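Stories | Essays | Back Issues | Submit | About

The Clear One

Trinidad Fajardo did not believe in samples. She had worked in returns for 12 years before she moved to purchasing, and everything she had ever sent back had started out as a very nice sample.

"It's a phone case," said Rainer Tiedemann, who sold them. "You put it on the phone. The phone falls. The phone is fine."

"According to whom?"

"According to Genlow."

"Genlow makes it."

He conceded that Genlow made it. He had driven up that morning with the orange-brown one, which he called Ember, and he talked about the color for longer than she thought a color needed. The order on the table was for 3,000. She noticed he said "when" every time she would have said "if."

She wanted to see what it was like to handle. Her theory, which she had never been able to get anybody upstairs to write down, was that people didn't send a case back over a cracked phone. They sent it back because it was a nuisance to get on or off, or because the rim felt cheap under the thumb on the first evening, and then they ticked the box marked Defective.

"Look at that rim," Rainer said.

She looked at the rim. It was pale and you could nearly see through it, and it caught the light along two edges.

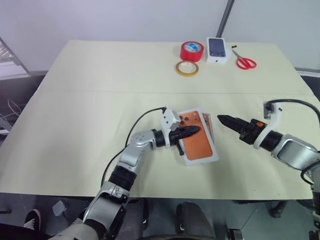

What Seo-ah Said

Seo-ah Geum ran the test room and had no opinion of salesmen, good or bad. She had been at that cream table since eight.

"Does it come off clean?" Trinidad asked.

"Define clean."

"Would your mother manage it?"

"My mother would leave it on until she died," said Seo-ah.

Rainer laughed too loudly. Trinidad wrote nothing down. She had a form with a space for Ease of Removal and a scale beside it, and she had never in her life met anyone who could tell her the difference between a three and a four.

"Weidemann bought it," Rainer offered. "Ludger Weidemann himself. All his stores."

"And how many came back?"

He said he would have to check on that. He took out his phone to check and she saw that it had no case on it at all. He saw her see it. He put the phone away again, and for a minute the three of them listened to the heating.

"I had one," he said. "I gave it to my daughter."

It was possible. She had heard worse from people in better suits. She asked him what color, and he said Ember, but he had waited a second too long, and Seo-ah, who had not seemed to be listening, looked up from the table.

"Do they do it in clear?" Trinidad said.

"Clear goes yellow."

It was the first thing he'd said all day that she believed.
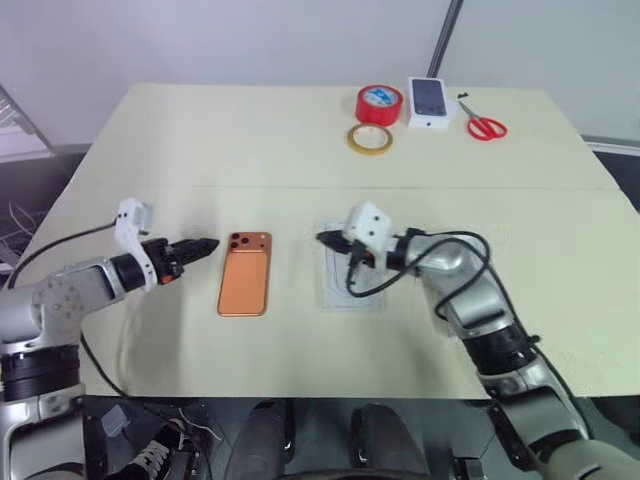 NIMBRIDGE, November

Dear Mr. Tiedemann,

We will take 60. If fewer than half come back by spring we can talk about the rest. Please send me Mr. Weidemann's returns, in his own figures and not yours.

Your daughter may write to me too, if she likes hers.

T. Fajardo
Purchasing

Contact the editors | © Pulora Stories | Back to top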